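Clavell Tabletop Sorting Set, bowl and soft pieces
Manufacturer: Stinodico
Item no. 304-16
Page updated 13 December 2021

The Clavell set is a small sorting and placing kit for table use. It consists of one round wooden bowl and a group of soft play pieces in two colors. Pieces are light enough to be lifted with two fingers and have no hard edges. 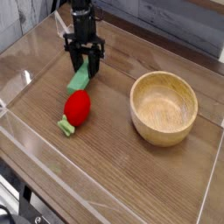

Clavell bowl with green block and red piece on a wood-grain tabletop.

Bowl
Round, pale wood, visible grain, thick rounded rim. The walls run nearly straight and curve slightly toward the base. The interior has no divider. Wipe with a damp cloth and dry right away; do not soak. Small differences in grain and tone between bowls are normal and are not grounds for return.

Soft pieces
The block is light green and rectangular. The egg-shaped piece is bright red and carries a light green leafy end with short lobes. Spot clean only. Do not iron, bleach or tumble dry. Storage temperature up to 40 °C.

Table surface
The set can be used on bare wood, laminate or a clear cover sheet. Low edge panels are sold separately under the Hinrichs name and keep pieces from rolling off the table. Panels are not required for the bowl, which stands flat without a mat.

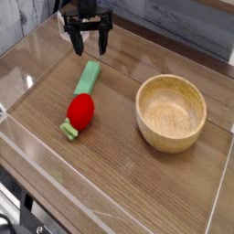

Block and red piece in line, leafy end outward, bowl at right.

Ordering
The set ships in a single carton, packed weight 19 oz. Replacement bowls and single soft pieces can be ordered by item number through Zindent. Bowls made before July have a thinner rim — the footprint is the same, and old and new bowls can be used together.

Not included: table, cover sheet, edge panels.
Returns are accepted within 16 days in the original carton.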